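Plurkden Herbal Teas: your questions

I get a lot of the same emails, so I've put my answers on one page. Last tidied up 2025-01-03.

Are you a doctor or a naturopath?

Nope! I grow herbs near Zakotcombe, dry them and blend them. If you're crook, please see your GP first and have a cuppa after.

Does chamomile really help you sleep?

It does for me, but I also turn my phone off when I have it (so who knows which one's doing the work). The studies I've read are small and pretty mixed. I'd call it a nice habit before bed and leave it there.

Can I drink herbal tea if I take medication?

Ask your pharmacist, and take the packet with you. St John's wort is the big one, it messes with all sorts of things, including the pill and some antidepressants. I don't put it in any of my blends.

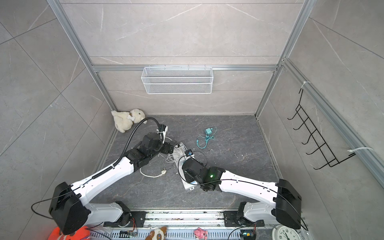

How should I store dried herbs?

Somewhere dark and dry, in a jar with a proper lid. Mine live in the pantry, well away from the kettle and the toaster. If your bench is anything like a white power strip with cables coiled all around it, pick another cupboard, as warm appliances and dried peppermint don't get along!

How much is in a bag?

60 grams, whichever blend you choose. The Bogale blend is the strong gingery one, and Carnport is the mild one with lemon balm.

Is it safe in pregnancy?

Some herbs are and some aren't, so check with your midwife before you order anything from me.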